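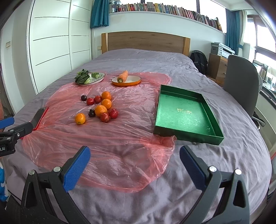

Page last changed: June

Eino Partanen has handled equipment purchasing at Plurkthorpe for long enough to have signed for three generations of grippers. This spring he put together the budget for the handheld units, the ones a person carries from room to room while doing ordinary household tasks. We asked him to go through the spending and say what he would change.

The first number he gave was 46. "That's how many sets of finger pads we ordered with the first batch," he said. "I thought it would last the year. I was placing another order before the first invoice was paid."

Pads are a small line on paper, and he says small lines are where his plans usually go wrong. A gripper is bought once and gets a meeting and a signature. Pads, screws, phone mounts and charging cables get bought whenever someone runs out, often at the highest price and with express shipping on top. He now keeps them together under one heading with its own yearly limit.

The limit for the coming year is $1,956 per site. Partanen arrived at it by going back through old receipts, including several that had been filed under office supplies. "I found phone cases in there. I found a box of screws that cost less than the postage."

He had two quotes for the grippers themselves. Stukell offered the lower price, at $771 a unit, with pads sold separately and a long wait on spare housings. Seok wanted $1,091 and included two pad changes and a repair in the first year. He chose Seok for the busiest site and Stukell for the rest.

"People asked me why I didn't just pick one," he said. "The busy site can't stop for a repair. The others can put a unit in a drawer and wait." He admits the split has made training a little harder — the two kinds don't open with the same amount of force, and anyone moving between sites has to get used to that.

Phones were another argument. The team at Bredness wanted new ones for every gripper. Partanen asked them to try the older phones already in the cupboard, and most of those were good enough. The ones that weren't had tired batteries, so he paid for batteries.

Then there is the material being handled. The work takes place in lived-in rooms, with books on the shelf and a backpack next to the bed, and what gets picked up is everyday stuff: oranges, plums, a carrot on a plate, a bunch of greens. In the first budget he had nothing at all for groceries.

"I got a receipt for fruit and sent it back with a question mark on it," he said. "They sent it back to me with the project code. Fair enough." Groceries now have a weekly allowance. Plates, trays and plastic sheets come out of a separate household fund, which also covers replacing anything broken in someone's home.

Does he plan to buy fixed arms next? He has prices, but no order has gone in. A fixed arm needs a stand, a power supply and a room that stays put, and he wants all three written into the request before he looks at it. The handheld units need a person with a free afternoon, and those hours go in the staffing budget, where they are easy to forget. He has asked for them to be shown on the same page as the hardware.

His advice to anyone buying a first set is to order one more gripper than the plan calls for and to hold back a fifth of the money until the second month. "By then you know what wears out," he said. "Before that you're going by the catalog."

The next order closes at the end of the month. He is still waiting on a shipping price from Stukell.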